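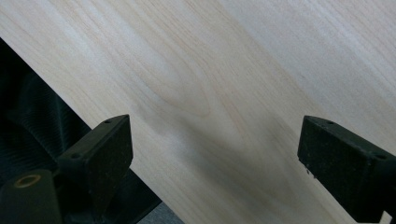
Vinwood extending table, two months in

I bought the Vinwood in October, after a winter and most of a summer of eating off my knees. It cost £281 from Trolico, who wanted another chunk of money to carry it up the stairs. I declined, and spent an evening regretting it on the first landing with my neighbour Pendo Mwakalinga at the other end, saying very little in a way I could hear.

Assembly first. The box promises an hour. There is one sheet of instructions, all drawings, and the little man in the drawings is smiling throughout. Step 4 has him turning the whole table over on his own. I would like to meet him. The legs go on with long bolts and an Allen key made of something like cheese, so use your own if you have one. It took me from after lunch until the light went, and that includes a sulk.

Now the good part. It doesn't wobble. My last table, a Gralus, wobbled from the day it arrived until the day it left, and went through a whole pack of beer mats on the way. You can lean on the Vinwood, saw at a loaf on it or do your tax return on it in a temper, and it stays where it is.

The extending bit is less of a triumph. The spare leaf lives underneath, folded in half, and you are meant to pull the ends apart and let it rise up "in one smooth movement". Mine rises in several, with a noise like a goose. Closed, it is 120 cm long, and it opens to 200, at which point nobody in my kitchen can reach the fridge. We had six for dinner and passed the butter over people's heads.

The surface has held up better than I have. Red wine came off, turmeric came off with a bit of swearing, and a hot mug left a ring that had gone by the morning. Biro does not come off. I know this because of a crossword, and 2 down is now part of the furniture. The care leaflet says to use Boutros cleaning cream, sold separately at a price that made me laugh out loud in the shop. A damp cloth and washing-up liquid do the job.

One grumble for tall people. There is 61 cm of clearance under the rail, and I have a bruise on each thigh at exactly that height. Chairs with arms won't go under at all. Measure yours before you order. I measured the room, the door and the stairs, and forgot about my legs.

Trolico's customer service answered my email about the goose noise after nine days and advised candle wax on the runners. It is now a quieter goose.

Four stars. I'd buy it again, and pay for the stairs.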